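Drinlow releases update to hand-tracking software

Drinlow has released version 2 of Prumari, the software it uses to turn recordings made with hand-held grippers into training data for robot arms. The update went out to partner labs in September.

The main change is in how the program works out where each gripper is. Earlier versions read the printed marker blocks one at a time and lost the position when a block turned away from the camera. The new version tracks both blocks together and fills short gaps using the motion before and after.

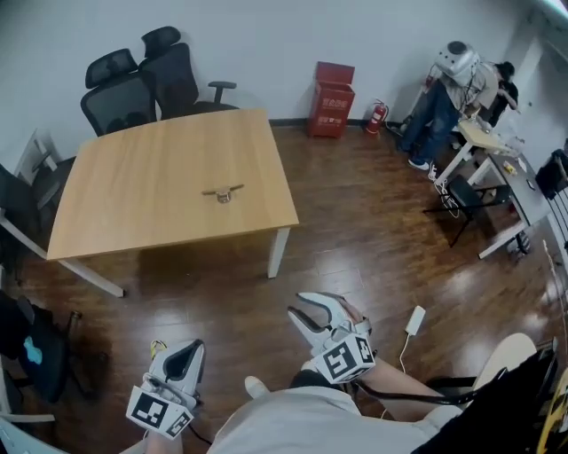
Hand-held grippers with marker blocks at a table with a small metallic object on top.

Ruoxi Meng, who leads the perception work at Drinlow, said the team checked the release against 518 recordings from its own archive. Processing now takes 4 minutes for a recording that used to need a manual pass.

"Most of the work was in timing," Meng said. "If the two hands drift apart by even a little, the planner learns a grasp that doesn't close on anything."

The update also adds an export tool for Kandico, a motion planner used by several of the partner labs. Shuzhen Gu, who wrote the tool, said two known problems remain: fast wrist turns and glare on the markers. A fix for glare is being tested.

Labs on the older version can keep using their existing files.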